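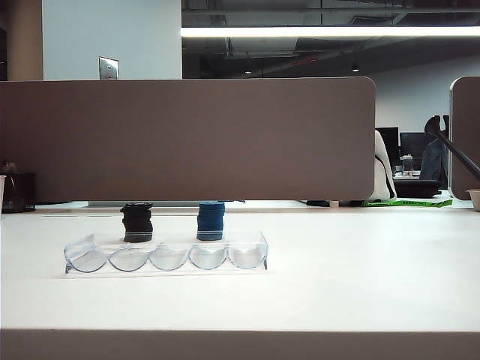 Clear tray with the five compartments, black and blue bands behind it

Forum > Home and Organising > Small storage

Thread: Sorting small stuff when you share a bathroom drawer

wattle_row
Joined July
We moved into a rental in Flamport and the bathroom has one drawer. One. It's 53 cm wide and 40 cm deep and there are three of us using it, two with long hair. At the moment it's a heap of elastics, clips, nail scissors, sunscreen samples and one dead battery that keeps coming back.

I've pulled everything out and picked up a clear plastic tray to see if it would help. My thinking is one compartment per kind of thing, and the wider bits go behind. Before I buy more of these, has anyone stuck with a divided tray for longer than a month? My partner reckons we should put everything in one tub and be done with it.

Niall Innes
I'm with your partner. We had dividers in every drawer in the last house and spent our evenings moving bobby pins from the wrong slot to the right one. Now it's one ice cream container per person with a name on the lid. Takes two seconds to put away.

The trouble with small compartments is that they suit whatever you own on the day you buy them. Then somebody gets a new brush and the whole lot has to be rearranged.

kettle_on
Disagree with Niall. One tub per person works if each person only owns a handful of things. My daughter's tub was so full she tipped it on the floor every morning to find a clip, and guess who stood on them.

We've had a divided tray going since she started school and it's fine. What made it work was having fewer categories than slots. We left one slot empty on purpose and that's where the odd stuff lands.

Eilidh MacKinnon
A few questions for wattle_row before you spend anything.

How high is the drawer inside? Not the front panel, the actual clearance under the benchtop. I bought two lovely deep trays and the drawer wouldn't shut.

Is the drawer on runners or does it slide on timber? If it's timber it will jerk and everything light will jump out of a shallow tray.

Do you need to get at it in the dark? We have an early shift worker here and anything he uses has to be at the front left or he wakes the whole house.

wattle_row
Inside height is 89 mm at the front and a bit less at the back where the plumbing comes through. It's on runners but they're old and one side sticks.

No shift workers, just a teenager who needs 40 minutes.

Niall Innes
89 mm is plenty for an ice cream container if you cut it down.

kettle_on
Nobody wants to look at a cut-down ice cream container, Niall.

Niall Innes
It's in a drawer.

penguin_parade
Joining in because we did this in our caravan, which is worse than any bathroom. The best thing we did was stop keeping spares in there. You need the two or three hair ties you're using this week. The other 19 in the packet can live in the linen cupboard. Same with razors and cotton buds. After that the drawer was half empty and it didn't much matter what sort of tray we used.

For the sticking runner, rub a candle stub along it. If it's metal, clean the hair out first. There will be hair.

Eilidh MacKinnon
Agree about the spares. I'd add that wide fabric headbands are a pain in a divided tray and I wouldn't try to make them fit. They spring open and push everything else out. Mine go on a cardboard tube, the inside of a paper towel roll cut in half. Stand it in the back corner if you've got the height, or lay it down if you haven't.

tom_in_baird
I've used the Plokeo trays and the Folberg ones. Plokeo is thinner plastic and cracks at the corners if you drop it on tiles. Folberg is heavier but the slots have square corners and they fill up with dust and powder you can't get out without a toothbrush. Rounded bottoms are easier, you can push things up the side with one finger.

Whatever you get, put a bit of non-slip mat under it. The rubbery stuff for under rugs is the same thing as the drawer liner and a lot cheaper.

kettle_on
Second the mat. Ours used to slide to the back every time the drawer was slammed, and then you'd have to pull the whole drawer out to reach it.

Tom, is the Folberg one dishwasher safe? I put a cheap one through and it came out the shape of a banana.

tom_in_baird
I wash mine in the sink so I couldn't tell you. I'd assume no.

wattle_row
Thanks everyone. I've done the candle thing and the runner is better, though it still catches in the last few centimetres. Spares have gone to the linen cupboard in a shoebox.

I'm going to keep the one tray for a month and not buy any more yet. Clips, pins, small elastics, nail things, and the last one left empty as kettle_on said. The teenager gets a tub. Niall can have that one.

Niall Innes
I'll take it.

penguin_parade
Good plan. Don't label the slots yet, you'll only be peeling them off again. Give it a couple of weeks and see where people drop things.

Eilidh MacKinnon
I'd label them from the start, personally. My lot put nothing anywhere unless there's a word on it – and even then it's hit and miss. Masking tape comes off clean if you don't leave it on all summer.

wattle_row
Masking tape it is. Does anyone know how to get old sunscreen out of the bottom of a timber drawer? There's a patch at the back that's gone sticky and dish soap hasn't shifted it.

tom_in_baird
Bicarb and a damp cloth, leave it for an hour, then wipe. If the timber's unsealed it might leave a mark, so I'd cover it with the mat and forget about it.

Last reply November 2021
Thread closed to new replies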